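Folding with the yellow sheets

15 February 2024

I bought a pack of yellow sheets from Kernidwood last month and I have been folding with them most evenings. These are my notes so far. I wrote a shorter post about the white ones last year, and several things in it turned out to be wrong for this color, or at least for this pack.

The pack has 210 sheets in it. I know that only from the label. It came wrapped in brown paper with a piece of gray board at the back, and two corners of the board were crushed in the mail. The sheets themselves were fine apart from a dent in the top few. I put those aside for practice.

I keep the pack flat on the bottom shelf of the Rotier cabinet. For the first week I had it standing on its side next to the cookbooks, and the sheets at the outside took on a bend that I still haven't got out of all of them. A bent sheet will fold, but the first crease goes in off the line, and every crease after that is measured from the first one. If you have a shelf wide enough, lay the pack down.

Most of what I've been making is simple. Cones, sleeves, a few boxes with lids. I don't have the patience for animals. What I wanted was a cone I could fill with seeds and close at the top, because I give seeds away in the spring and I was tired of using envelopes that leak at the corners. The Granden seed swap is in May, so there is time to get it right.

The cone starts as a triangle. I fold a square corner to corner, press the long edge, and then cut or tear along it so there are two. One triangle makes one cone. You hold the point toward you and bring the left corner across, curling it under itself until it meets the point, and then wrap the other side around the outside. Any flap left at the opening gets folded in.

The curling is where I lose most of them. A yellow sheet from this pack is springy and wants to stand up in a big soft roll when you only want a tight one. If you let go too early it opens back out. If you grip too hard at the bottom it twists there, and the twist stays in. I have a stack of triangles with a little corkscrew at one end.

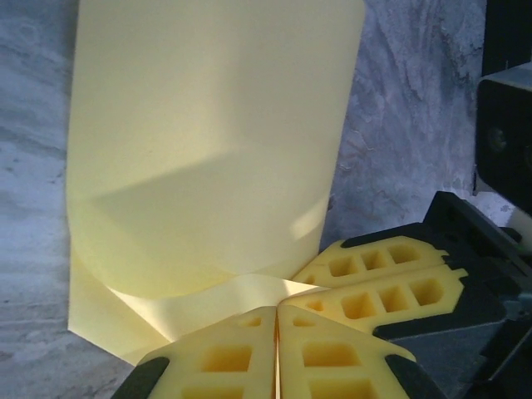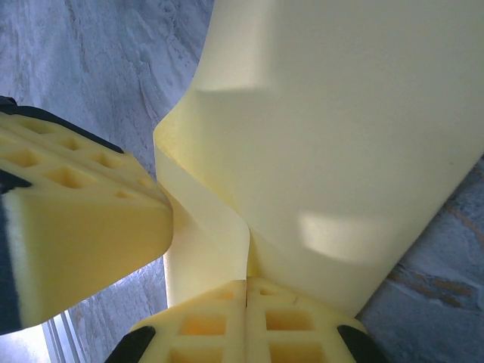
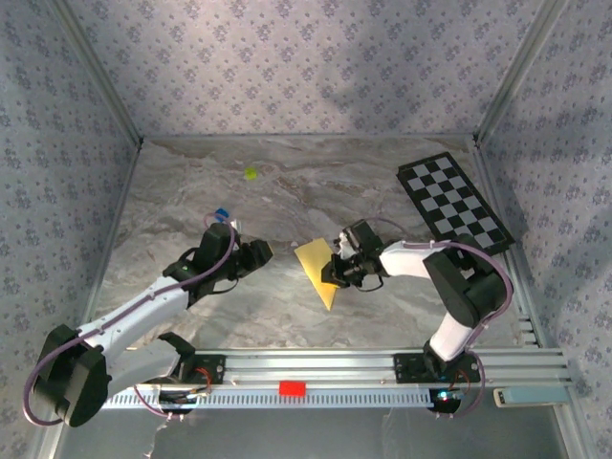

A comment on the post about the white sheets said that I was pinching in the wrong place. The reader makes sleeves for knitting needles and said to take hold a good way above the bottom edge, keep the fingers flat, and let the material make its own curve before pressing anything. The pinch should come last, and it should be a press straight down with no turning in it. The same comment said that a flap which folds outward on its own is a sign that the roll above it is too wide, and that it is better to open the whole thing up and start over than to tuck the flap and hope.

I tried this for a few evenings and I think it is mostly right. Holding higher up does stop the corkscrew. It also makes the point of the cone looser, so seeds the size of poppy seeds will get through the bottom. For beans and sunflowers it makes no difference. For the small stuff I now fold the tip up once, about the width of a fingernail, before I start rolling, and that closes it.

Starting over is harder advice to follow. These sheets keep a crease. Once there is a sharp line in the wrong place the next roll will find it and break along it, and you get a flat side on what should be round. I can get one second try out of a triangle, sometimes. After that it goes in the box for labels.

Some other things I've worked out, in no particular order.

Work on something smooth and hard. I had been using the ironing board because it was up anyway, and the padding swallowed every crease. The kitchen counter is better. The big glass cutting board is best of all, but it slides, so there is a damp cloth under it now.

Light matters more than I thought it would. Pale yellow under the kitchen lamp is nearly the same brightness on both sides of a fold, and I can't see where the line is. With light coming from one side there is a shadow along the crease and it is easy to follow. I moved to the end of the counter by the window and started doing this before supper, while there is still some daylight.

A bone folder is worth having. Mine is an Ong, bought secondhand, with a chip in one end. I used the back of a spoon for years and the spoon is all right too, but it leaves a shine on colored sheets. The folder leaves less of one. If you fold through a scrap of baking paper there is no shine at all, and that is what I do for anything I'm giving away.

Cut before you fold if you can. Tearing along a crease looks easy and works well on thin white paper. On the yellow it wanders near the end and you lose a corner. I use the long kitchen scissors. A knife and ruler would be neater, but then I have to get out the mat.

Dry hands. I wash dishes and then go straight to folding, and there are thumbprints on the early ones that did not come out.

Glue is not needed for a cone if the outside edge tucks in properly. I put a dab on the ones for the swap anyway. They get thrown in a shopping bag and then tipped out on a table and handled by a lot of people. Glue stick, at the outside corner only. White glue made the sheet buckle.

So far I have 146 cones that I would be willing to hand to someone. They are stacked inside each other in a shoebox, and they nest well as long as I leave the tops open. The box of failures is bigger. I wasn't keeping track of those at first and I won't start now.

I did the sum for the year before ordering. The swap got through a lot of packets last time, and 3070 seeds is what I have written in the notebook for the beans alone, counted out over several nights in front of the television. Thirteen to a packet was the rule I used then. It will be the same this time. A cone made from half of one of these sheets holds 13 runner beans with enough room to fold the top down twice, which is about as full as I'd want it.

For the lids I have tried two ways. One is to fold the tall back corner forward and tuck it into the front, the way you would close an envelope. It holds well and looks tidy. The other is to flatten the opening and roll it down like a bag of coffee. That uses up more height and springs open overnight unless there is a clip on it. I am going with the tuck.

The boxes are a separate subject and I'll write those up when I have a lid that fits. At the moment the lids are all slightly too small. I have been making the lid from the same size square as the base, and it needs to be a little bigger, but my sheets are all one size, so the base has to be trimmed instead. I took a thin strip off two sides of one base last night. It went together, but it was tight and the corners of the lid went white where they stretched.

If anyone has used the green sheets from the same place, I'd like to know whether they curl as much as the yellow. I want a second color so I can tell the climbing beans from the bush beans without reading the labels. I'll order at the end of the month.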